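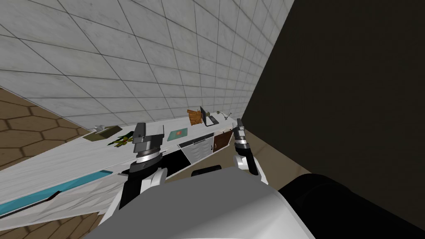 Moroz 354 silicone sealant: three months on a kitchen worktop

By Pylyp Koval
25 September 2026

The Moroz 354 is a neutral-cure sanitary silicone sold in standard cartridges for kitchens and bathrooms. I used it to seal the joint between a worktop and a tiled splashback in a rented flat in Prollanville, replacing an acrylic bead that had shrunk and pulled away from the tile.

Application

The nozzle is moulded with cut lines at three widths. I cut at the middle one, which gave a bead slightly too heavy for the joint. The narrow cut would have been enough. The product comes out evenly in an ordinary skeleton gun and does not run on after the trigger is released, which I cannot say of the Brustano I used before it.

Skinning time is short. The leaflet gives ten minutes, but in a warm room I had closer to seven before the surface began to drag under the tool. Work in lengths of a metre or less and tool each one before starting the next. Soapy water is fine for smoothing, but keep it sparing, as any that gets ahead of the bead will spoil adhesion.

Smell is mild. Neutral-cure products lack the vinegar note of acetoxy types, and with one window open it had gone by the next morning.

Adhesion and wear

Grip on glazed tile is very good. On the laminate edge it is good where I had degreased with spirit and noticeably weaker on a short run behind the kettle where I had only wiped down. That section lifted in August and was redone. The rest has not moved.

There is no mould so far. The white has stayed white except beside the hob, where it has picked up a faint yellow tint that cleaning does not shift. Flendbridge sealant in my own kitchen did the same, but took longer.

Price and verdict

It costs a little more than the Brustano and the cartridge keeps better once opened — mine was still usable after six weeks with a screw in the nozzle. The cap supplied is useless. I would buy it again for worktops and sinks, but would use something else next to a cooker.

193 shares
71 comments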